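Whitlock open day, notes before I forget it all

Jul 25, 2020

Right, quick write-up, typing this on the train so excuse the state of it. Went to the Whitlock kitchenware open day with Freya Nuttall. Doors at ten, we got there at twenty past, already a queue for the badge table. 23 on my badge, 24 on hers, no idea what the numbers were for. Nobody asked to see them again all day.

Parking: fine if early. Round the back by the loading bay, not the front, the front is for staff. Loos are upstairs only.

First hall is the small electricals. Kettles, toasters, rice cookers, a whole wall of egg boilers. Dasari had the biggest stand and the worst coffee. Their slow cookers are nice, heavy lids, but the dials are fiddly and the lettering's tiny. Freya liked the little two-slice toaster. I thought it looked like a bread bin for dolls. We moved on.

Second hall, pans. Skipped most of it. Totus had a frying pan demo with far too many people round it, couldn't see a thing, smelt of onions. Picked up a leaflet. Lost the leaflet.

Then lunch, sort of. Cheese roll, crisps, an apple. Four quid. Sat on the steps outside with Alfie Crabtree, who used to do our shop fittings and now does the stands for Zeltine. He told us to go to the steaming room in the afternoon and to go before three, as it gets packed. Good tip, we'd have missed it, it's not on the map at all. Down the corridor past the showroom, second left, through the double doors.

Steaming room was the best bit by miles. Small groups, 12 at a time. Talk from a woman whose name I didn't catch (sorry) who has been steaming buns for most of her life and has Opinions. Scribbled down what I could:

- don't crowd the basket. They swell. Leave a good gap all round, more than you think
- water in first, and check it half way if you're doing a second batch
- lift the lid away from you. Flat down on the table after, knob up
- drips off the lid are what spoil the tops, so tip it sideways as you lift, dont hold it over the basket
- give them a couple of minutes with the heat off before you take the lid off at all
- have the plate right next to the pot before you start. Not across the room
- don't stack them on the plate while they're hot or the skins stick and tear

Somebody asked about paper squares underneath. She said yes for filled ones, and for plain ones a wipe of oil on the metal does the job. Somebody else asked about bamboo. Long answer. Short version, bamboo is lovely and soaks up the damp, but it's a pain to dry and goes mouldy in a cupboard if you're lazy. I am lazy. So metal.

Liked the electric pots a lot. You don't lose a ring on the hob, and the basket lifts out to wash. Asked about taking spares home, they said bring a note of the size. Freya asked whether you could do fish in the same basket and then buns after. A look was given. Two baskets, then.

Tasting at the end, one plain bun each. Slightly sweet, very soft. Could have eaten four.

Shop on the way out. Seconds are on the left hand shelves, proper discount, mostly scuffed boxes. More than 248 lines in the sale list apparently, I got as far as page two. Bought a steamer basket, a jam funnel and a tea towel. Freya bought nothing and carried my bag, saint.

Would I go again, yes. Go to the steaming room first next time, then the seconds shelves before they're picked over, and take sandwiches. And wear flat shoes, it's concrete all the way through.

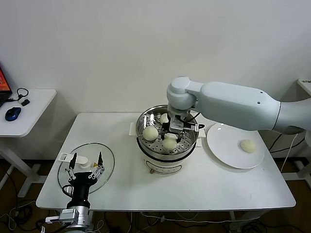
Train's just pulling in so that'll have to do. Freya's got the sale list if anyone at the shop wants a look, ask her for it before she puts it out with the recycling, and I'll bring the basket in once I've had a go with it at home.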